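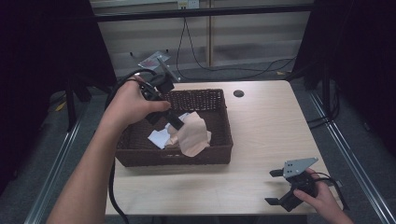 19/12/2025

The quilt top is done! I sewed the last seam at ten past four this afternoon, with the lamp on and the radio off, and then I stood there holding one corner and grinning at the wall. 1,427 pieces. I kept a tally in the back of this book the whole way, so I know that's right, and I still had to go back and add up the columns again before I believed it.

I started in April, when the evenings were getting light and I thought I'd be finished by the end of summer. Ha. I hadn't reckoned on the triangles. The pattern is called Mollemach and it looks so calm on the sheet, all those long diagonal rows drifting from dark to light, but every row is made of little triangles cut on the bias, and bias edges stretch if you so much as breathe near them. My first 16 blocks came out in nearly 16 different sizes. I unpicked most of those in May and June and learned to starch everything before cutting. Wonderful stuff, starch. I'd thought it was for collars.

Hongmei Shi was the one who told me about it. She runs the evening class over at Flalside and she can look at a wobbly seam from across the room and know which hand was pulling. She also made me slow the machine right down, which I resisted for weeks because going fast is fun, and of course my points started meeting as soon as I gave in. I phoned her tonight with the news and she shouted so loudly I had to hold the phone away. Then she asked whether I'd pressed the last seam open or to the side. (To the side. She was pleased.)

Things I want to remember about the colors, before I forget how I chose them: the dark end is mostly old shirts, navy and a brown check that frays like mad. The middle is where I had to buy fabric, a dusty green from Astum that cost more than I'd planned and was worth all of it. It's the green that makes the whole thing move. Without it the dark just stopped and the light just started, like two quilts that had bumped into each other. The light end is pillowcases and one tablecloth, washed so many times they feel like skin.

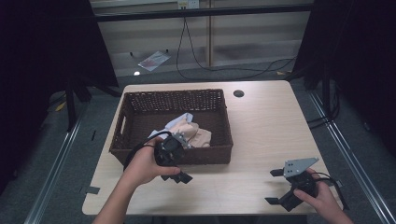
Next comes the layering, and I'm a bit scared of it. I've got wool batting, two packs, and it needs to be joined down the middle with a big loose stitch so there isn't a ridge. Then the backing, then pins, pins, pins. I watched Hongmei do hers on the floor at class with everyone crawling around the edges in their socks, and it took almost two hours for a quilt smaller than mine. I think I'll do it at the start of the new year when the front room is clear and my knees have had a rest.

By hand or by machine after that? I keep changing my mind. The machine would have it done in a week or so. But I tried a few inches of hand quilting on a practice square last night, rocking the needle the way she showed us, and I loved it – the little dimples that come up behind the thread, and the way the cloth suddenly looks like something that keeps a person warm. My stitches are big and they lean to the left. I don't mind a bit. I'd like to quilt the light end by hand at least and see how I feel when I get to the green. 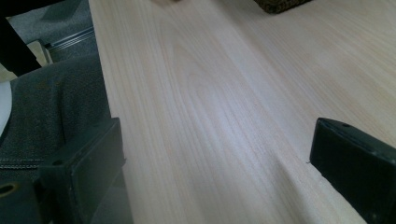 Pale wood, with long curves in the grain.

Pan slept through the entire finish, under the ironing board as usual, and only woke up when I dropped the scissors. I gave him a biscuit anyway. I had one too, then five minutes later another one.

Jobs for tomorrow: find the safety pins, trim the threads off the back (there are hundreds, dark ones especially, and they'll show through the pillowcase part), and write to Astum to ask if they still have that green, because I'd love it for the binding. If it's gone I'll use the brown check and swear at it.

Ten o'clock now, and I've just been in for one more look at it.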